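Questions I Get About Old Desktop Towers

I take in tired office desktops, clean them up and pass them along, and the same questions land in my inbox over and over. So I finally typed up my answers. If yours isn't covered, write to me, I do read everything (usually late at night with a cup of tea).

Is my old tower worth opening up?

Most of the time, yes. If it turns on and doesn't smell burnt, there's nearly always something in there you can use. I still write all my invoices on a tower that came out of the Du Plessis office when they moved, and it's fine! It got a bigger memory stick, a solid state drive and a good dusting, and that was it.

What tools do I need?

A Phillips screwdriver, a soft paintbrush, a can of air and a muffin tin for the screws. I have a fancy Pretus driver set with 90 bits and I think I've used 4 of them. The big brand office machines often don't want a screwdriver at all for the side panel or the cards. Look for colored plastic - blue on a lot of them, green on others - and that's usually the part you're meant to squeeze or lift.

Upright or on its side?

On its side, please, with the open side facing up. Cards sit straighter, dropped screws land where you can find them, and you're not wrestling a cable with one hand while the other one keeps the case from tipping. Unplug it first and hold the power button in for a few seconds.

What am I looking at once the cover is off?

Less than you'd fear. The big green board is the motherboard, at least on Dells like this one. The metal box with the label full of tiny certification marks is the power supply, and you leave that closed, always, no matter how curious you are. The graphics card lies across the board, the memory slots are the long skinny ones, and the hard disk is the thing with the plastic handle. The orange, yellow, red and black wires all carry power. 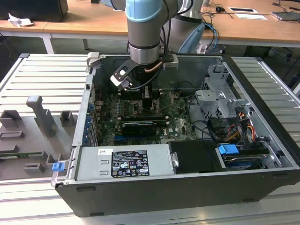 Which part should I take out first?

My own order is graphics card, then data cables, then drives, and memory last. I started doing it that way after I bent a connector trying to sneak a drive out past a card. Take a phone picture before every step. It feels silly until you're putting the thing back together at eleven at night.

Ntombi Nkuna wrote in to say she does it the other way around, memory first, on the grounds that the sticks are small and easy to knock while you're tugging at everything else. She drops them straight into an anti-static bag and says she hasn't lost one yet. Fair enough, Ntombi! I tried it on my last two towers and I can see the appeal, though my hands keep going for the card out of habit.

The card won't come out. Am I going to break it?

You might if you keep pulling, so stop. There's often a little catch at the end of the slot, and it's easy to miss under the card. Check the bracket at the back of the case too. Once both are free it should lift with a gentle rock along its length.

Do I need new thermal paste?

Only if the cooler comes off. If it does, wipe both surfaces clean with isopropyl alcohol and put down a dab the size of a pea. I use the Grivano stuff in the gray tube, but any decent paste will do.

How do you keep the screws straight?

Muffin tin, one cup per job. Mine has 6 cups, so drives get one, the power supply gets one, and so on. Geum-ok Yoon tapes hers to a sheet of paper with a sketch of the case on it, which is much prettier than my system.

What about the data on the old drive?

Wipe it or keep it. I don't pass along any drive I haven't erased, and if one is too far gone to erase it goes to the shredder at Zusik.

Will a newer power supply fit?

Measure first. Office towers are often odd about this, both the shape of the box and the plugs going into the board. I once bought a lovely 410 watt unit that fit the hole and matched none of the connectors. It's still on my shelf if anybody wants it.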